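Small things on an old sheet: a talk with Venla Ruotsalainen

Venla Ruotsalainen does not like the word "decluttering". She says it sounds like something you do to a drain. When I met her in her flat above the Vanness bakery, she was wearing an apron with two deep pockets, and both pockets were already full.

For nine years she has helped people to sort what they keep in drawers. She does not do wardrobes and she does not do garages. Her work is with the small things: thread, tissues, batteries, spare buttons, the spoon that has lost its set. Her little business is called Stasura, and she runs it with her friend Coralie Ellery, who answers the telephone and drives the van.

"People call us and they say, I have a terrible kitchen," Venla told me. "Then I come and the kitchen is fine. It is one drawer which is terrible. They have been afraid of this drawer since October."

I asked her how she begins.

"With a sheet," she said. "Always a sheet. You take everything out, and you put it on a cloth which is light in colour, so that you can see it. If you put a black thing on a dark table, you will lose it again."

She prefers old cot sheets. They have been washed many times, they lie flat, and families often have one which they do not want to give away but also do not use. Coralie buys others at the Virngate market, where a seller keeps them in a basket for her. The print does not matter to Venla, although she admitted that clients become softer when there are baby pictures on the cloth. One man talked for an hour about his daughter and did not sort anything.

The rule about the sheet is that things may touch each other only at the beginning. After that, each one must get its own piece of cloth. Venla picks up one object, says its name in a loud voice and puts it down again with some space on every side. If she cannot say its name, it goes to the right. I found this a little strange until I tried it at home the same evening. I had three objects on the right side, and one of them is still there.

"It is a very good moment when a person does not know the name," she said. "They laugh. Before that they were ashamed."

We spoke for a long time about packets. Venla has strong opinions on packets. In her experience an unopened packet is the most difficult object in any home, more difficult than letters, as it still promises something. Her client Kylie Pryor had a drawer with 12 of them, from hotels, aeroplanes and restaurants, and could not say what was inside half of them. Venla asked her to open two each day and to use the contents or throw them away. It took less than a week.

Tissues are a different problem – people own too many and can never find one. She advises keeping a soft pack in each coat and one in the kitchen, and no more. Loose tissue she throws away at once, also when the owner says that it is clean.

And thread? Here her face changed. She learned sewing from her grandmother, and she will not throw away a spool as long as there is thread on it. Her own collection lives in a biscuit tin. Coralie has suggested a bigger tin. Venla thinks that the tin should stay the same and the sewing should increase.

I wanted to know what it costs. A visit is 50 pounds, and it takes around 2 hours. She does not sell boxes. Some years ago a shop offered to supply her with plastic organisers, 500 pieces at a low price, and she refused after one night of thinking.

"When you have a box with many small rooms, you will want to fill the rooms," she said. "I give people a saucer. On the saucer you can put what you need this week."

Not everyone agrees with her. Saron Araya, who lives in the Jafarzadeh building and has been a client twice, told me by telephone that the saucer did not survive her two boys. She now uses a jar with a lid. The sheet, however, she has kept, and she takes it out on the first Sunday of the month. The boys are allowed to name the objects. Most of the names are wrong, but the drawer closes.

Before I left, Venla emptied her apron pockets on the table. There were hair grips, a key, a pencil and a piece of ribbon. She looked at them for some time and then put everything back except the pencil, which she gave to me.
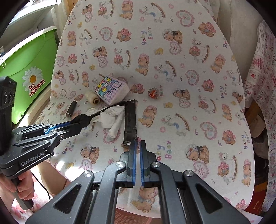 Visits with Stasura can be arranged by telephone on weekday mornings. Coralie asks that you do not tidy the drawer before they come, and that you have a cloth ready, a single sheet or something smaller. If you have no cloth, they will bring one and take it home again afterwards. Venla is away for the first half of next month, when she will be visiting her sister, and the van stays at home during that time.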